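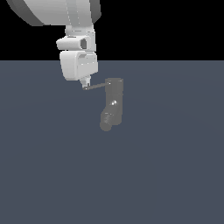

Tainá Fagundes writes that her son's shoulder pads came home from the last game of the season, went into a duffel bag in the garage, and were found in February with white fuzz on the liner and rust on two of the rivets. She asks whether the set can be saved or has to be replaced before camp.

It depends on what the fuzz is growing on. Surface mildew on a coated liner usually wipes off. Growth inside open-cell foam, where the cover has split, does not come out reliably, and that liner should be replaced. Rust stain on a rivet head is cosmetic. A rivet that turns when pressed with a thumb is a repair, and the pads stay off the player until it has been done.

The rest of this page covers home care of football equipment in general. It applies to gear the family owns. School-issued gear follows the school's rules, and some programs do not want anything washed at home except the practice clothes.

Shoulder pads

Take off every part that comes off without tools: back plate, belt straps, snap-on liner if there is one. Lay the shell upside down on a towel.

Mix mild dish soap in lukewarm water, one teaspoon to the quart. Wring the cloth nearly dry. Wipe the liner in one direction, rinse the cloth, wipe again with plain water. Do not submerge the set. Water gets behind the foam at the stitch line and stays there for days.

Dry on a wide hanger or over a sawhorse with a fan on low. The underside of the collar dries last, so check it by pressing a dry paper towel against it. A damp towel means more fan time.

Laces and elastic straps can be hand washed in the sink. Elastic that has gone wavy along the edge is finished. Measure the old strap with the buckle on before ordering; sellers are not consistent about whether the listed length includes the hardware.

Helmets

Soap and water only, inside and out. Solvents, degreasers, glass cleaner with ammonia and aerosol paint can all weaken a shell without leaving a mark. The same goes for adhesive remover. To get an old decal off, warm it with a hair dryer on the lowest setting, lift a corner with a fingernail, and pull back flat against itself. What glue remains will roll off under a thumb if you are patient.

Facemask hardware: use a hand screwdriver. A power driver will spin the T-nut inside the shell, and then the only way out is cutting the screw. Osvaldo Brito suggests holding the T-nut from inside with a second flat screwdriver while turning, and that works on most older masks. Replace all the screws in a set together. Mixed lengths are a common cause of a loose clip.

Inflatable liners get glycerin on the needle before every use. A dry needle tears the valve.

A helmet with a crack of any length, at any location, goes to a reconditioner or in the trash. There is no home repair for a shell.

Pants, jerseys and girdles

Turn everything inside out and empty the pad pockets. Rinse mud off outdoors with a hose and let it drain before it goes anywhere near the machine. Cold water, normal detergent, no softener. Softener coats the fibers of wicking fabric and holds odor in.

Grass stain: work in an enzyme detergent with a soft brush and leave it for 16 minutes, then wash. The longer soaks recommended elsewhere made no difference on the white practice pants I tested, and the screen-printed numbers on one pair began to lift. I used Tiden for the trial. Any enzyme product should do.

Clay or infield dirt is a different stain and needs to be dry before you start. Brush it, shake it, then treat what is left.

Do not use the dryer for anything with a printed number or an integrated pad. Hang jerseys by the hem.

Mouthguards and chin straps

Rinse the mouthguard in cool water after each use and keep it in a vented case. Hot water changes the fit. Chin straps get the same soap mix as the pads, with extra attention under the cup. Snaps that have become hard to close can be rubbed with a little paraffin.

Storage

A closed bag in a garage is the worst place for football gear, as the Fagundes pads show. Use an open shelf or a wall rack, indoors, away from the water heater.

The rack I use is a length of 2x4 on edge, screwed into two studs, with closet-pole brackets at 24 inches. Shoulder pads hang from the pole. Helmets sit on the shelf above -- facemask forward, nothing stacked on top. A full set for one player, with helmet and cleats, came to 513 cubic inches over what my old Bornton bin would hold with the lid down, and the lid is what caused the trouble in the first place.

Label with a paint marker on the inside of the shell padding tab, never on the shell itself.

Corrections and mail

An earlier version, posted 10th August, said that vinyl liner covers can go in the machine on delicate. Edvin Skjelbred pointed out that the seams on the older Clinus covers are glued, and he is right. Hand wash those.

Solange Quintana asks about vinegar. Diluted one to four it is acceptable on fabric straps. Keep it off rivets and buckles.

Crescencio Rosales wants a part number for the long rivet used on the Tabrizi back plate. The one I have is marked 1432. The 770 looks identical in the bag but is shorter in the shank and will pull through.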